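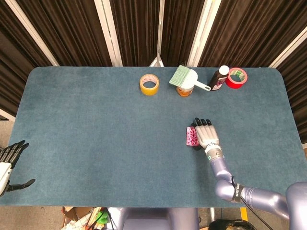
Tourismus & Wirtschaft | Interview

„Eine Karte ersetzt keinen Bus“

Vadullow führt die digitale Gästekarte Skavano ein. Die Geschäftsführerin des Tourismusverbands hält sie für überfällig. Auf manche Fragen hat sie noch keine Antwort.

Der Termin war zweimal verschoben worden, und als das Gespräch dann zustande kommt, liegt der Prospekt schon auf dem Tisch: „Skavano – einfach mehr Insel“. Auf Seite zwei steht, die Karte werde „das Urlaubserlebnis neu denken“. Ob sie den Satz selbst geschrieben habe? Die Geschäftsführerin lacht kurz. „Nein, der kommt von der Agentur. Ich hätte geschrieben, dass man damit billiger ins Schwimmbad kommt.“

Die Agentur heißt Hinano und hat nach Auskunft des Verbands schon andere Orte an der Küste beraten. Welche, steht nicht im Prospekt. „Das sind Referenzen, die uns vorliegen, die ich aber nicht herausgeben darf“, sagt die Geschäftsführerin. Ob die Karten dort noch in Betrieb sind? „In zwei Fällen ja.“ Und in den übrigen? „Da müssten Sie die Kollegen fragen.“

Was Skavano leisten soll, ist schnell erzählt. Gäste bekommen bei der Anreise einen Code aufs Telefon, zeigen ihn bei teilnehmenden Betrieben vor und zahlen weniger Eintritt, weniger Leihgebühr oder, wie beim Heimatmuseum, gar nichts. Im Gegenzug erfährt der Verband, wer wann wo war. „Anonymisiert“, betont sie, „wir sehen Ströme und keine Personen.“ Die Datenschutzprüfung läuft noch. Gestartet wird trotzdem am Sonntag, 7. Juli, mitten in der Hochsaison. Wäre ein stiller Monat nicht klüger gewesen? „Im Winter hätten wir in Ruhe testen können, das stimmt. Dann hätten wir aber keine Gäste gehabt, die es benutzen.“

Von den 181 Mitgliedsbetrieben des Verbands sind 157 dabei. Eine beachtliche Zahl, die allerdings eine Erklärung braucht. Wer nicht ausdrücklich widersprochen hat, gilt als Teilnehmer. Mehrere Vermieter erzählten der Redaktion, sie hätten das Schreiben für eine Beitragsrechnung gehalten und abgeheftet. Die Geschäftsführerin kennt den Vorwurf. „Die Frist stand fett gedruckt auf der ersten Seite. Man kann von Unternehmern erwarten, dass sie Post lesen.“ Nach einer Pause fügt sie hinzu: „Wir hätten vielleicht noch einmal anrufen sollen. Zumindest bei den Kleinen.“

Gerade bei den Kleinen geht es ums Geld. 400 Euro im Jahr kostet die Teilnahme, gleich viel für das Hotel an der Promenade und für das Ehepaar mit einer Ferienwohnung unterm Dach. Gerecht findet sie das selbst nicht. „Eine Staffel wäre sauberer. Der Vorstand wollte es einfach halten, und ich trage das mit.“ Im Oktober soll neu gerechnet werden. Dass dann jemand weniger zahlt, will sie nicht versprechen. Dass jemand mehr zahlt, will sie auch nicht ausschließen.

Länger wird das Gespräch beim Thema Verkehr. Im ersten Entwurf des Konzepts, der der Redaktion vorliegt, war die freie Fahrt mit Bus und Fähre der Kern der Karte. Übrig geblieben ist ein Rabatt auf die Hafenrundfahrt der Reederei Harms, gültig dienstags, außerhalb der Ferien. „Damit bin ich auch nicht glücklich“, sagt die Geschäftsführerin. Harms habe einen Ausgleich verlangt, den der Verband nicht zahlen könne. Wie hoch? „Zu hoch.“ Und der Bus? Der fährt nach wie vor zuletzt um kurz nach sieben. „Eine Karte ersetzt keinen Bus, das weiß ich. Aber für den Bus bin ich nicht zuständig, für die Karte schon.“

Man kann das für eine ehrliche Auskunft halten. Man kann sich auch fragen, weshalb ein Ort, dessen Gäste in jeder Befragung die schlechte Verbindung zum Bahnhof nennen, zuerst eine App bestellt. Die Geschäftsführerin verweist auf die Förderung, die an digitale Vorhaben gebunden gewesen sei. „Wenn ich das Geld nicht abrufe, bekommt es ein anderer Ort. Für Buslinien gab es diesen Topf nicht.“

Als Beleg für das Interesse der Gäste nennt sie die Probephase im Frühjahr. Damals wurden 2295 Codes ausgegeben. Wie viele davon eingelöst wurden, hat Hinano bisher nicht ausgewertet. Die Nachfrage, ob ein ausgegebener Code denn schon etwas beweise, beantwortet sie erst beim zweiten Anlauf. „Er beweist, dass die Technik funktioniert. Den Rest sehen wir im Herbst.“ Woran wird sie den Erfolg messen? An der Aufenthaltsdauer, sagt sie, an der Zufriedenheit und daran, ob die Betriebe im zweiten Jahr noch mitmachen. Zielwerte dafür gibt es keine. „Die wollten wir uns bewusst offenhalten.“

Ob sie als Vermieterin selbst 400 Euro zahlen würde? „Im ersten Jahr ja. Danach würde ich Zahlen sehen wollen.“ Versprochen hat sie der Verband für die Mitgliederversammlung. Laut Tagesordnung ist Skavano dort Punkt neun, nach der Weihnachtsbeleuchtung und vor Verschiedenes.

Der Vertrag mit Hinano läuft drei Jahre und verlängert sich ohne Kündigung um ein weiteres. Auch das steht nicht im Prospekt. Die Geschäftsführerin bestätigt es auf Nachfrage.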